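Seated Work and Adjustable Furniture: Course Handout, Unit 5
Prepared by Frauke Rieger for the Tolside workplace health stream

Reading for this unit: chapter 2 of the course reader, plus the Brercombe case notes.

Seat height

Seat height is measured from the floor to the highest point at the front of the seat, with a person of normal weight seated. Catalogue figures are often taken with the cushion unloaded, so they read high. The reference dimension on the body is popliteal height: the vertical distance from the floor to the underside of the thigh directly behind the knee. Add an allowance for shoes before comparing the two.

If the seat is too high, pressure builds under the front of the thigh and the feet lose firm contact with the floor. If it is too low, the knee angle closes, the pelvis rolls backward and the lumbar curve flattens.

Seat depth

Depth should leave a gap between the front edge and the back of the knee when the sitter is fully against the backrest. A seat that is too deep causes the sitter to perch forward and lose back support. Slide adjusters solve this but are frequently left at the factory setting. In the Brercombe survey, 280 staff were asked whether their chair had one, and 154 could not say.

Backrest and armrests

Adjust the backrest after the seat, never before. The lumbar pad should meet the hollow of the lower back. Armrests are set with the shoulders relaxed and the elbows close to the trunk. Armrests that strike the edge of the desk should be lowered or removed.

Castors and flooring

Hard castors are intended for carpet and soft castors for hard floors such as tile, vinyl or timber. The wrong pairing changes rolling resistance and can mark the surface. A chair that rolls too freely makes the sitter brace with the legs, a minor but constant load.

Tutorial task

Measure your own popliteal height and seat depth, then compare them with the Fleltari and Zavala specification sheets. Record all values in millimetres. Submit by the end of June.

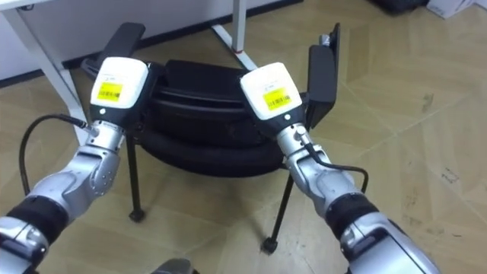
Late submissions go through the unit office, and measurements taken in a colleague's chair should be labelled as such.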